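Last revised 5/1/21 by So-ying Hsu. Applies to birthday pages built with the Gruloda date template.

# Building an "On the day you were born" page

The template pulls from two tables: chart positions and calendar facts. Fill both before generating anything.
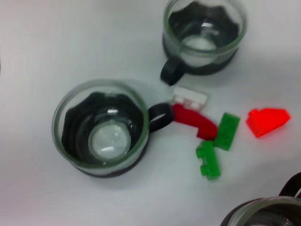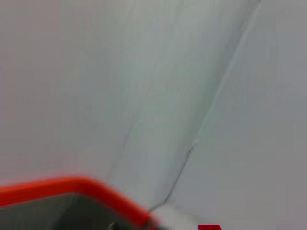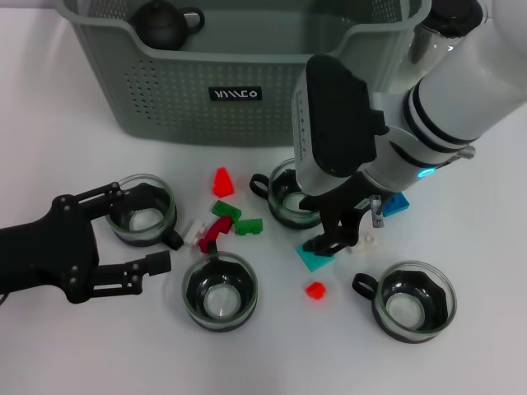 Start with the chart table. Each row needs a country code, a chart name, the date the chart took effect and the number one title. Enter the effective date, not the publication date; the two can differ by several days, and the lookup takes the latest row on or before the birthday. Notes go in the last column and can hold whatever the reader might like to see beside the entry, such as a picture of household things from the period. Keep captions under 200 characters.

## Calendar facts

1. Enter the birthday as day, month, year. The template does not accept the American order.
2. Leave the weekday field blank. It is calculated.
3. Check the star sign if the birthday falls within 2 days of a changeover. The boundary shifts slightly from year to year.
4. Set the hemisphere. A birthday in April must read as autumn for Australian pages.

## Generating

Run the Tristham script on a batch of 6 dates first. Open each page and confirm that the chart title matches the source table. If the colour of the heading is grey, the lookup found no row and has used the fallback text.

Full batches are limited to 700 pages. Larger jobs stop without an error message, so compare the page count with the number of dates supplied.

Vichien Hemmin maintains the list of known gaps in the chart table. Send corrections to him with the source and page number.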